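Notes for the Sarnden talk — mending and folding children's clothes
Slot is 40 minutes, with tea afterwards. Remember to speak up for the back rows!

Opening. Say thank you to everyone for coming out so soon after the holidays, and mention the clothes swap we ran at Ponora in November, because that's where most of tonight's thoughts come from. We had 1,216 pieces through the door, nearly all of them small, and I don't think I've ever folded so much in my life (pause here, people usually laugh).

Knits first. Ask who finds them harder than shirts — most hands go up. A soft jersey has no wish to lie flat. You put it down, you turn round for a peg, and it has rolled its own edges in and made itself comfortable. So we start by letting it be a heap for a minute, and then we look for the edges.

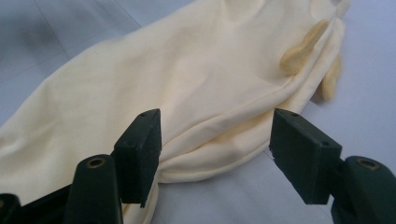
One reader of the Strazds newsletter wrote in to say that she never smooths a knit with her palms at all, she only lifts it by the shoulders, gives it a single shake and lets it fall, and that pressing at the creases just pushes them somewhere else. I've tried it since and I must say she has a point, at least with the thinner ones. Heavy sweatshirts still want a hand.

Padded bits. Slow down for this part. Anything cushioned that's stitched to a thin cloth — ears, mittens, little appliqué shapes — will always sit proud of the fold. Find it before you begin, turn it to the inside if it will go, and fold around it. Never across it, or you get a hard line that stays for weeks. Pass round the Drerov bag with the 6 samples and let people feel the difference between the layers. (Get all of them back this time.)

Have a go. Pairs, around 7 minutes. Pale things on the clean tables near the window please, and mugs on the other side.

If there's time: storing by size or by season? I go back and forth on this myself and am happy to be told. Otherwise straight to questions, and remind them that the Ponora swap is still taking vests.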